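Lunora Mattress Pad
Sold by Lusby Bedding

Home > Bedroom > Mattress Pads and Toppers > Lunora

Twin, Twin XL, Full, Queen, King, California King
Queen: $90
In stock. Ships from our own warehouse.

The Lunora is a quilted mattress pad with a cotton top and a wool fill. It goes on over the mattress and under the fitted sheet. It adds a little softness and keeps the sheet from sliding. It isn't a topper and won't change how firm your bed is. If your mattress sags, a pad of any kind will sag with it.

We have carried the Lunora since the store was mostly a catalog business. The top has stayed the same the whole time. The skirt was redesigned once, when the old knit kept losing its stretch, and it is now made from Stultera, a polyester and spandex knit with a flat finish. Pads with the older skirt have a blue care label. The current ones have a white label.

Fit

The skirt stretches to fit mattresses up to 20 inches deep. On thin mattresses, tuck the extra under at the foot first and then along the sides. Please measure your mattress before you order, and include any topper you plan to leave in place. Measure from the bottom seam to the highest point of the top, with the bedding off.

Twin and Twin XL are different lengths and are packed in bags that look nearly the same. Check the sticker on the end of the bag before you open it.

The Lunora will fit a daybed or a trundle if the mattress is a standard size. We don't make it for cribs, round beds or RV mattresses with cut corners.

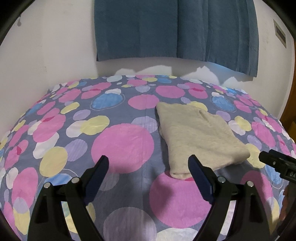 A heavy spread or comforter on top makes no difference to how the pad fits. It does affect how warm you sleep. The wool fill is light, and most people use the pad all year. If you already sleep hot under a thick cover, take a layer off the top before you blame the pad.

Materials

Top: cotton sateen, undyed
Fill: washable wool
Backing: cotton
Skirt: Stultera knit
Elastic: Tsuchiya flat elastic, all the way around the hem
Weight: around 52 ounces in the Queen

The quilting is a plain diamond stitch. Earlier pads had a scroll pattern, which looked nicer in the package but left wide channels where the fill could move.

The pad isn't waterproof. If you need protection from spills, put a waterproof cover directly on the mattress and the Lunora over that.

Washing

Wash in cold water on gentle with a small amount of mild soap. Use a large machine for Queen and up. Don't use bleach or fabric softener. Tumble dry on low and take it out while the hem is still slightly damp, then hang it over a door or a shower rod to finish. High heat will shrink the wool and it won't come back.

Expect some shrinkage in the first wash. The pads are cut a little long to allow for it, so a new one may look loose at the foot of the bed.

For small spots, dab with cold water and a cloth. Don't scrub the sateen.

Returns and warranty

You have 90 nights to try it. Returned pads don't have to be in the original bag, but they do have to be clean. Email us for a label before you send anything back. Pads that arrive without one sit in receiving until we can match them to an order, and that can take a while.

The stitching and the elastic are covered for five years. Shrinkage from a hot dryer isn't covered, and neither are tears from a bed frame with sharp corners.

Replacement skirts are no longer sold separately. We have a few left in King for the white label pads. Call the store if you want one.

Customer comments
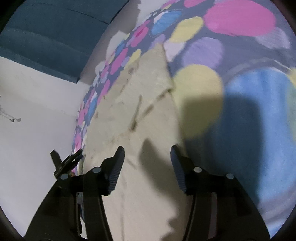
Ching-wen Lo, 8/3/24: I bought the Queen in April and it has been washed four times. It did get shorter after the first wash, like the page says, and now it fits better than it did new. The corners stay down. My one complaint is that the top picks up lint in the dryer if you put towels in with it, so I dry it by itself now. I would also like it to come in a color. Does the Full have the same skirt depth as the Queen? I am thinking of one for the guest room.

Reply from Lusby Bedding: Yes, the skirt is the same on every size. We don't have plans for colors at the moment. Drying it alone is a good idea, and we'll add that to the care card at the next printing.

Related items

Lunora Pillow Protector, Standard and King
Waterproof Mattress Cover, all sizes
Wool Wash, unscented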